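Clothes rail

A clothes rail (also garment rail, hanging rail or, in households where it has stood so long that it counts as a relative, simply "the rail") is a horizontal bar on a freestanding support, used for hanging garments in a room without a wardrobe, or in a room whose wardrobe is full of other things. It is distinguished from the airer, or clothes horse, chiefly by what people say when visitors ask. Many rails serve as both.

Siting

The rail is most often found in the bedroom, near the bed and with its back to a wall or window. Manuals advise leaving enough space to walk past. In small bedrooms the bed has usually settled the matter already, and the rail takes what is left. A place by the window is good for airing and poor for anything dyed, as strong sun will fade the shoulders of a garment long before the rest of it.
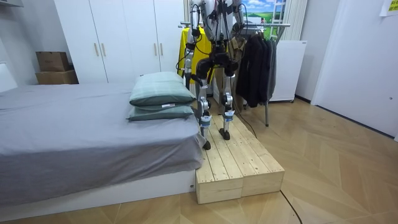 Construction

The commonest material is steel tube, plated or galvanised. The simplest pattern has one bar between two uprights. The double pattern adds a second bar, set higher and further back, so that coats can hang behind shirts. This gives twice the hanging length and puts half of it out of easy reach, an arrangement its makers describe as space-saving.

Diagonal braces stiffen the legs. Longer bars may be made in sections and joined with a sleeve, and the joint is where a hook will catch when hangers are slid along in a hurry. Clamping rings, where fitted, can be tightened by hand, and should be looked at now and then.

The Hillano Double, a pattern sold by the firm of Wirell, has front and rear bars 765 mm long in its narrow version. The instruction leaflet, reissued on Feb 5, 2009, runs to 14 steps, of which step nine is a request to return to step four. 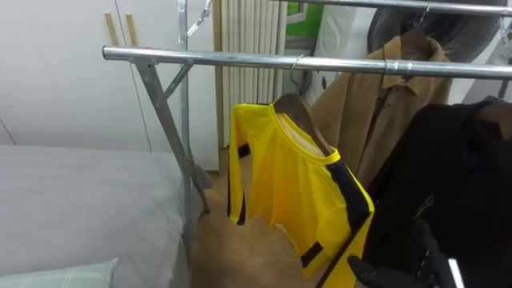
Weight is the other consideration. Wool coats and heavy dark jackets pull harder than their owners expect, and a rail loaded entirely at one end will lean that way. The usual remedy is to spread the heavy things out. The usual practice is to lean the rail against something.

Hangers

Wooden hangers with a curved shoulder are preferred for jackets and for knitted or stretchy tops, which take on the shape of whatever holds them. Wire hangers leave small peaks at the shoulders, visible for the rest of the day. The Tilahun guide to household linen, a cautious work, recommends that all hooks face the same way, towards the back, so that the whole row can be lifted off at once in a fire. It doesn't say who would do this.

Sports shirts and other light pullover tops should be put on the hanger from the hem, with the hanger passed up inside and the hook brought out through the neck. Forcing it down through the collar is quicker and stretches the neckband. Once hung, the shirt is straightened by a light pull at the side or sleeve edge, and the sleeves are drawn clear of the body. 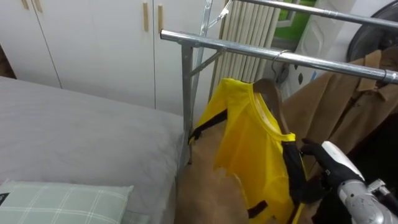 Creases left from the wash will drop out of thin fabrics overnight if the garments aren't touching. Cotton needs more persuasion. Coats should be hung with the collar lying flat and the top button fastened, which keeps the fronts level and stops the whole thing sliding off to one side.

Seasonal use

Rails tend to fill in September, when summer shirts are still in use and the coats have come out early. The Worov method of storage calls for a full sorting at this point, with everything unworn since spring boxed and labelled. Most households move the shirts along a bit.

See also: Airer; Coat hanger; Wardrobe; Chair (as clothes storage)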